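Monday, gone nine at night

Lunch cupboard day at last! I've been threatening to sort out our food drawer at work since June, and this afternoon Aoi and I did it. Well, I did most of it and Aoi read the labels, because my Japanese is still hopeless and I can only go by the drawings on the front (shrimp I can manage).

It was all packets. Packets in packets, half of them shoved in by Daichi after his trips home and then forgotten. I tipped everything out and we went through it one by one, soup things in one pile, rice things in another, and a sad little heap of crumbs for the bin. Two sachets of something had gone out of date before I even started here. Itsuki wandered over, said he'd been looking for his crackers for weeks, and wandered off eating them.

Took us 20 minutes, then another 15 arguing over whether the seaweed belongs with the soup or gets its own box. I won. It has its own box, one of the Lundano ones with the clip lid, and I'm very pleased with it.

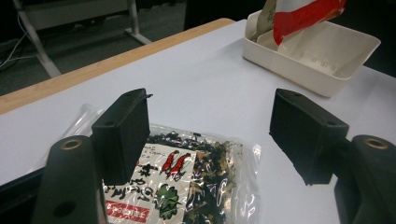

The seaweed and shrimp one I'm having on my noodles tomorrow. 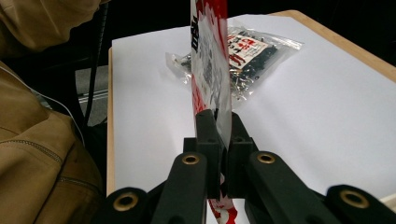 Must ask Rajitha for more clips, I've used all 6. And what do I do with a bag of dried seaweed once it's been opened? Press the air out, clip it shut and keep it in a lidded box somewhere dry and dark, well away from the kettle, and if it goes a bit limp give it a few seconds in a dry pan.

Bed now. Bins in the morning, don't forget.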